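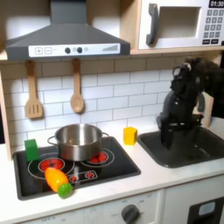

La sopa de la una y media

En la cocina de Arik siempre es la una y media. Lo dice el microondas, 01:30 en números blancos, y como es de juguete nadie le lleva la contraria. A mí me venía estupendamente, porque cada mañana entraba en el taller de la calle Zervas con la sensación de llegar a tiempo para comer.

El pedido era una sopa. Una sopa sin agua, de acuerdo, con una zanahoria de plástico, una mazorca de plástico y una olla de acero que brillaba como si la hubieran lustrado para una boda. Arik tenía que buscar la verdura por la encimera o en el fregadero, levantarla, llevarla a la olla y soltarla dentro. Dicho así lo hace un crío de tres años. Pero yo había visto a Arik cerrar los dedos en el aire con una seguridad admirable, a un palmo de la zanahoria, y llevar aquella nada hasta la olla con un cuidado que daba ternura. ¡Con qué delicadeza la soltaba!

Apuntaba los intentos en un cuaderno de tapas verdes. En el 81 agarró la zanahoria por las hojas, la alzó y la dejó caer en el fregadero. Me levanté de la silla aplaudiendo. En la columna de la derecha tendría que haber puesto «fallo», y puse «casi». Mi hermana, cuando se lo conté por teléfono, me preguntó si aquello servía para fregar platos. Le dije que todavía no. Me preguntó si servía para doblar sábanas bajeras. Le dije que las bajeras tampoco sabemos doblarlas nosotros, y se quedó callada un rato, que en ella es mucho conceder.

Luego vino la temporada mala. En abril cambiamos la mesa de sitio y Arik se comportó como quien se levanta de noche en una casa ajena. Confundía el bloque amarillo con la mazorca. Rozaba la espátula colgada, y la espátula se quedaba balanceándose un buen rato sobre los azulejos, tic, tic, tic, y yo la miraba y pensaba en mi abuela, que cocinaba en Jarnar con una bombilla floja y encontraba la sal a oscuras, sin tantear, hablando de otra cosa.

Me dio por cerrar los ojos y hacerlo yo. Apagué a Arik, me puse delante de la cocinita (de rodillas, que está hecha para otra estatura) y busqué la zanahoria con dos dedos, solo dos, para ser justa. Tiré el bloque verde. Metí la mano en el fregadero. Cuando por fin di con las hojas, apreté de más y la zanahoria salió disparada debajo del armario. Qué barbaridad, la de cosas que sabe una mano sin pedir permiso.

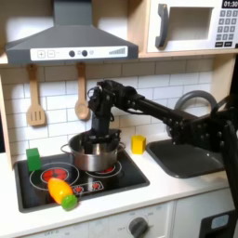 Club Nokden de Robótica Doméstica – Grupo de Relatos

La tarde de la sopa llovía. Había vuelto a encender el brazo sin grandes planes, con el café en la mano y el cuaderno abierto por una página que empezaba en el 2389. Arik fue hacia la zanahoria, se detuvo encima y corrigió. Fue un movimiento pequeñísimo, de costado, como el de quien acomoda un cuadro – y bajó. Los dedos se cerraron sobre algo que existía.

No respiré. El codo se estiró por encima de la encimera, la muñeca giró y la pinza entró derecha en la olla. Se oyó un golpecito hueco de plástico contra acero, y fue el sonido más apetitoso que he oído en mi vida.

Después fue a por la mazorca. Se le escurrió. Volvió. Se le escurrió otra vez, y a la tercera la levantó por la punta verde, torcida, colgando de mala manera, y llegó. ¡Llegó! Dos verduras en la olla y los fogones pintados de rojo debajo. Tardó 5 minutos en hacer lo que mi abuela hacía mientras reñía al gato, y a mí me pareció rapidísimo.

Llamé a mi hermana.

– Ha hecho sopa – le dije.

– ¿Y está buena?

Descolgué la cuchara de madera, removí la zanahoria y la mazorca, que chocaban entre sí con mucho ruido, y me la llevé a los labios.

– Le falta sal – contesté.

Al otro lado de la línea se rió, y luego quiso saber, ya en serio, cuándo empezábamos con las sábanas. Pasé la hoja del cuaderno. Arik esperaba con la pinza en alto, el microondas seguía en la una y media, y yo escribí arriba, con letra grande: «fundas de almohada».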